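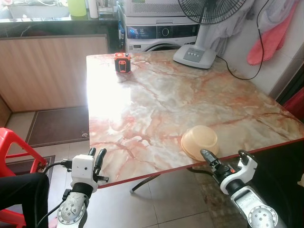 Robot shift attendant, Rillavard Home Services
Posted 8/7/20
Reference 1628

Rillavard cleans and resets furnished apartments between tenants. Since spring, part of the kitchen and laundry room work at our Postlow site has been done by two-armed robots. We are hiring attendants to work next to them.

The job used to be called room cleaner. Staff who held that title have kept their hours and pay grade, but the day is different. You will do less wiping, stacking and putting away. You will spend more time setting up a room, watching the arms work, stopping them when they get something wrong, and finishing by hand what they leave.

Duties
Set out bowls, bottles and other household items before a run
Stay within reach of the stop button during the run
Write down each stop and what you did about it
Clean grippers at the end of the shift
Hard-to-reach cleaning, which is still done by people

Requirements
Cleaning, laundry or kitchen experience
Able to stand for long periods and lift 50 pounds
Comfortable typing short notes on a tablet
No technical background needed. Training is paid.

Shifts start at 9:15 and are split between the Postlow and Strazds buildings. There is a $1000 bonus after the trial period. Attendants do not repair the robots; call the Jeta desk for that.

To apply, send a resume or a list of past jobs to Laine Ramanauskas, Room 915, Postlow building, before the end of August.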